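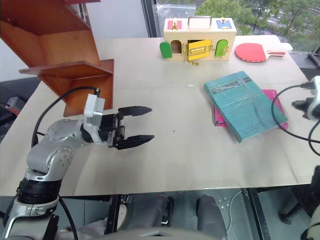
Großer Tisch mit Holzregal und Schlosskasten

Sicherheitsbegehung Werkräume Sastmont, Februar
Begehung: Sarla Sengar
Begleitung und Schlüsselgewalt: Pankaj Rawat
Legende: i. O. = in Ordnung, M = Mangel, W = Wiedervorlage (also ein Mangel, den wir schon länger kennen)

1. Flucht- und Rettungswege

1.1 Hauptausgang frei und von innen ohne Schlüssel zu öffnen: i. O.
Kommentar: Die Tür klemmt weiterhin, aber in die richtige Richtung.

1.2 Flur Nord, lichte Breite mindestens 100 cm: M
Kommentar: An der schmalsten Stelle lehnt ein Stapel Stellwände. Nach Auskunft Rawat nur vorübergehend. Die Staubschicht erzählt eine andere Geschichte. Bitte in den Keller, und zwar in den Teil des Kellers, der kein Fluchtweg ist.

1.3 Notausgang Hof: i. O.
Kommentar: Fahrrad entfernt. Dafür steht jetzt ein Schild an der Wand, das auf das Fahrrad hinweist. Kann weg.

1.4 Beleuchtung der Rettungszeichen: W
Kommentar: Zeichen über der Treppe flackert. Ersatzleuchte liegt seit der letzten Begehung auf dem Sicherungskasten und wartet auf jemanden mit Leiter.

2. Brandschutz

2.1 Feuerlöscher, 6 kg, Werkraum: i. O.
Kommentar: Prüfplakette gültig, Gerät Nr. 1056 hängt wieder an seinem Haken und dient nicht mehr als Türstopper.

2.2 Feuerlöscher Teeküche: M
Kommentar: Hinter dem Altpapier. Originelle Wahl. Altpapier verlegen, nicht den Löscher.

2.3 Lappen und Lösemittel: M
Kommentar: Der Blechbehälter mit Deckel ist vorhanden, der Deckel liegt daneben. Reiniger Clolex war in eine Saftflasche umgefüllt. Flasche sofort entsorgt, darüber wird nicht diskutiert. Künftig ausschließlich Originalgebinde mit Etikett.

3. Regale, Tische, Arbeitsflächen

3.1 Regale gegen Kippen gesichert: W
Kommentar: Die Winkel der Pluline-Regale im Lager sind angeschraubt — leider nur am Regal. Die Wandseite fehlt.

3.2 Fachlast höchstens 40 kg, Angabe am Regal lesbar: M
Kommentar: Angabe überklebt mit der Bitte, hier keine Tassen abzustellen. Unter dem Aufkleber ist die Zahl noch da, oben auf dem Regal stehen die Tassen.

3.3 Überstehende Bretter und Kanten: M
Kommentar: Bretter, die über eine Arbeitsfläche ragen, bekommen einen Kantenschutz oder werden gekürzt. Rawat hält das für übertrieben. Rawat ist auch der Kleinste im Haus.

3.4 Tische standfest, Oberflächen ohne Splitter und Risse: i. O.
Kommentar: Ein Tischbein im Nebenraum steht auf einem gefalteten Lieferschein von Pandey. Hält. Trotzdem bitte den Stellfuß herausdrehen, dafür hat er ein Gewinde.

3.5 Kästen mit Tragegriff: i. O.
Kommentar: Griffe auf festen Sitz prüfen, bevor man sie prüft, indem man den Kasten hochhebt. Lagerung auf Hüfthöhe, schwere Kästen nie oben aufs Regal.
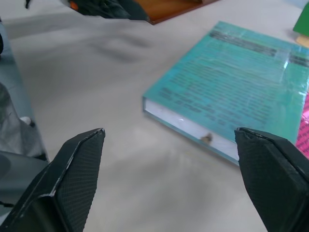
4. Elektrik

4.1 Ortsfeste Steckdosen unbeschädigt: i. O.

4.2 Mehrfachsteckdosen nicht hintereinandergesteckt: M
Kommentar: Im Büro drei in Reihe, am Ende ein Heizlüfter. Heizlüfter eingezogen. Wer ihn vermisst, meldet sich bei Sengar und bringt eine Jacke mit.

4.3 Prüfetiketten an Handgeräten: W
Kommentar: Bohrmaschine und Heißkleber abgelaufen. Der Wasserkocher ist tadellos geprüft.

5. Erste Hilfe

5.1 Verbandkasten vollständig: M
Kommentar: Pflaster aufgebraucht, Dreiecktücher unberührt. Pflaster nachbestellen.

5.2 Verbandbuch geführt: M
Kommentar: Letzter Eintrag lautet »Finger«. Name, Hergang und Uhrzeit bitte ergänzen, ebenso welcher Finger.

5.3 Aushang Notrufnummern: i. O.

Offene Punkte gehen an Pankaj Rawat. Die Mängel unter 1.2, 2.2 und 4.2 sind vor der nächsten Öffnung am Sonntag zu beheben, der Rest bis zur Nachbegehung.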